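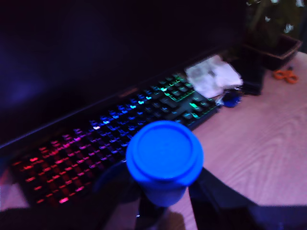 How many demonstrations does it take before an arm can pick up a cup without help?

More than the first tutorial suggests, and the number depends mostly on how consistent the demonstrations are. My first usable policy came after 36 clean episodes of one cup on one desk. An earlier set was larger and worse, and I have deleted it.

I have been keeping notes on this since December, mainly so I stop repeating my own mistakes. They cover recording, leader arm setup and the part of the pipeline where most of my time went, which was deciding what to throw away.

Hand guiding or remote control

I started by hand guiding. You switch the joints to a compliant mode, take hold of the wrist and move the arm through the task. The joint data is good and you feel contact directly. The trouble is the camera. My hand and sleeve were in nearly every image, and the policy learned to expect them. Replaying the recorded joint path with my hands out of the way and capturing the images on that pass fixes the problem for static objects. It doubles the recording time, and it fails whenever the cup moves slightly differently on the second pass.

Remote control avoids this. I now use a small leader arm from Hegde, clamped to a side table, with the joints mapped one to one. The follower runs on a Nalov controller board, and Werkar handles the logging. Janelle Quiambao wrote the first version of the mapping script and most of it is still in use. What I changed was the gripper scaling. The leader trigger has a short travel, and with a linear map the fingers closed too abruptly for anything with a lid. I put a gentle curve on it - slow near contact, faster when open - and the grasps became much more even.

What a good cup episode looks like

The rules I follow at the moment:

Begin from the same home pose every time.
Approach with the fingers open to the same width.
Pause briefly when the cup is between the fingers, then close.
Lift straight up before moving sideways.
End with the arm still.

The pause deserves a comment. Saqib Gondal argued against it, on the grounds that a policy trained on idle frames learns to idle. He is correct if the pause is long. Mine was long at first, and the trained arm would reach the cup and stay there until I stopped the run. Trimming every pause to 15 frames cured it. Removing the pause entirely gave me a policy that started closing while the fingers were still traveling, and it knocked the cup over often enough that I put the pause back.

Camera placement

I use 2 cameras, one on the wrist and one fixed to a shelf. The wrist view matters more for the grasp itself. If you can only afford one, start there, but check that both fingers stay in view through the whole range of the gripper. On my first mount the left finger dropped out of view when fully open, and the policy had a consistent bias to that side.

Lock exposure and white balance before recording. Auto exposure reacts to any bright or colored light near the work area, and the same cup can look like two different objects between the start and end of an episode. Focus should be fixed too, at the distance where the fingers meet the object. Whatever is farther off can be soft.

I do not clear the desk anymore. A set recorded on a bare surface trained faster and then failed as soon as anything else was in view. Moving ordinary objects between episodes cost me very little and helped more than any of the image augmentation I tried.

Throwing episodes away

Leanne Marsden suggested that I review each session the next morning instead of right after recording, and I have kept doing that. I reject an episode if I regrasped, if the leader and follower drifted apart by more than a few degrees, or if I hesitated on the way in. Recoveries go into a separate folder. They are useful later, once the basic grasp works, but mixing them in early blurred the approach.

A typical episode is some 700 time steps after trimming. Longer ones are nearly always me being indecisive, so length turned out to be a decent first filter before watching anything.

Open items

The lag between leader and follower is still larger than I want, and I suspect the USB hub. Nestor Sison has offered to lend me a powered one from Mirnano, so that test comes next. After that I want to record placing as well as picking, with the release point varied across the desk. I have not settled on how to label the phase change between the two, or whether to label it at all.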